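How to Comment on a Rezoning Application

Posted 30 Oct 2018 by Nazma Jayasinghe

A rezoning application asks the city to change what can be built on a piece of land. Before the vote, residents get a chance to comment in writing and usually at a public hearing. You don't need a lawyer or a planning background to do either one.

Step 1. Find the file number

Look at the notice sign posted on the property. The file number is normally in the top corner, along with the name of the planner handling the case. If the sign is missing, call the planning counter and give them the street address.

Step 2. Read the staff report

The report can be long. The one for the Kidwood site ran to 144 pages, most of it appendices. Start with the summary, then go to the section on how the proposal compares to the current zoning. Write down the height, the number of units, the setbacks and the parking. If a traffic study is attached, check what month the counts were taken. Counts done in March will miss summer traffic near a beach or park.

Step 3. Decide what you are asking for

Council can approve, refuse, or approve with conditions. A request for a condition is often the most useful thing you can send. Examples are a deeper rear setback, a fence along a shared lot line, or a loading area moved to the other street.

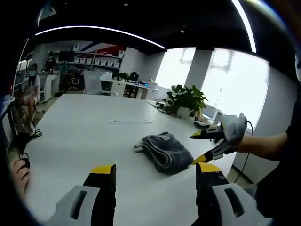

A folded dark gray towel on a white table.

Step 4. Write the letter

Keep it to one page. Put the file number in the subject line and your address at the top. Say whether you support or oppose the application, then give your reasons in order of importance. Stick to land use: shadow, traffic, drainage, trees, building size. Council can't base a decision on who might move in or whether the units will be rented.

Form letters are counted, but a letter in your own words gets more attention. Odair Moura, who has gone through a few of these on Sosto Street, recommends quoting the page of the report you disagree with.

Step 5. Speak at the hearing

Register with the clerk by noon the day before. Each speaker gets 4 minutes, and the clerk will cut you off. Bring a printed copy of your remarks to hand in.

Step 6. Ask for notice of the decision

This is a separate written request. In many places you can't appeal without having commented before the vote, so keep a copy of everything you send.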